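Handheld gripper kit for bedroom tasks - is the two-unit set suitable for a small facility?

Posted in: Automation and Equipment

Lensa Moges
Our residential training center is reviewing the Vutier handheld gripper set for recording bed-making and tidying tasks. The supplier, Breden, offers a single unit for $700 and a paired set for $1000. Our approved budget covers either option. We would be grateful for advice on two matters: whether the paired set is necessary for work with bedding and pillows, and whether the rounded fingers are suitable for thin fabric. Staff would use the equipment in furnished rooms, with sessions lasting up to 2 hours.

Kurnen Support Desk
Our office has used the paired set in furnished bedrooms since February. For bedding, we recommend the pair. A single unit is adequate for placing a pillow or picking up small items, but a sheet pulled from one side will usually drag across the mattress - the second unit holds the opposite corner in place.

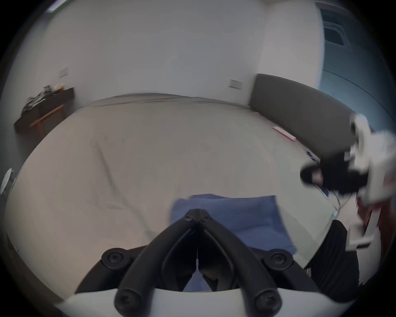 Two handheld grippers in use over a bed with a blue item on the sheet.

With regard to thin fabric, the fingers perform acceptably if the operator first raises a fold and then closes on it. Attempts to pinch a sheet that is lying flat were often unsuccessful in our trials. Operators should also check the finger screws before each session, as ours required tightening after 200 recordings. Please plan for cable routing. A cable that trails over the mattress can catch in the bedding, and we now include this point in operator training.

Before ordering, ask Breden to confirm in writing that replacement fingers are included. They were listed in our quotation but were shipped separately.

Sfeir
We have the single unit only. It is fine for cushions and towels. Cannot comment on sheets. Delivery was slow and the manual is short.

Lensa Moges
Thank you both. We will request a revised quotation for the paired set and will ask about the replacement fingers. A demonstration has been arranged for Tuesday, and I will add a note to this page if the supplier's answers differ from those given above.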